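Nevix
15 Sep 2018

1/ I moved to a smaller apartment in July and I had to learn again how to wash clothes without a machine. I will write down what I learned, maybe it helps somebody who is in the same situation.

2/ The laundromat on my street costs me 6 dollars for one wash and one dry. I added up my receipts from the last apartment and in one year I spent 1,580 dollars on laundry, soap included. I checked the number two times.

3/ So now I wash small things in the bathroom sink and I go to the laundromat only with sheets and towels. It is less work than I was afraid of.

4/ First lesson: use less soap. I used to pour until the water looked white. Then I rinsed four times and my shirts were still stiff. Now I use one teaspoon for a full sink and I rinse two times.

5/ Second lesson: water temperature. For many years I believed that hot water is always cleaner. For sweat and normal dust, lukewarm is enough for me. Hot water made my green sweater a sweater for a child.

6/ Third lesson: do not twist. My mother twisted everything and her hands were very strong – I did the same and my T-shirts got long necks. Now I put the shirt flat on a dry towel, roll the towel and stand on it. After one minute the shirt does not drip anymore.

7/ Somebody asked which soap. I have tried two. Skorance has a nice smell but it stays in the fabric. Rorel has almost no smell and rinses faster, so I stayed with Rorel. I paid for both, nobody sends me anything.

8/ Drying is the difficult part. My apartment has one window to the yard and the air does not move much. In the first week a pair of jeans needed two days and smelled like a basement. I washed them again, of course.

9/ What helped: a small fan on the floor, pointing up at the rack, and a space of one hand between the pieces. Thick things go on the outside, socks in the middle. With the fan, cotton shirts that I hang in the evening are ready when I come home from work.

10/ About color. Everything new I wash alone the first time, even if the label does not ask for it. I did not do this with a red pillowcase, and now I own three pink undershirts.

11/ Cleaning cloths and rags I wash separately from clothes, with no softener. Softener leaves something on them and then they push the water around and do not take it. I stopped buying it – one bottle less under the sink.

12/ Next I want to try wool again, but in cold water this time. If you have a method for drying a sweater flat in a small room, please write me.
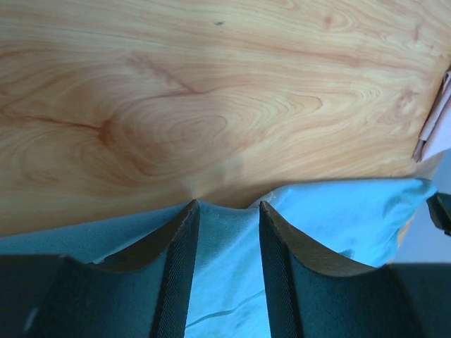
Ásgeirsdóttir: For the sweater I use an old window screen laid across the bathtub, with a towel under it for the first hour. Turn it over before you go to bed. Mine takes a day and a half in winter, and the sleeves are always last.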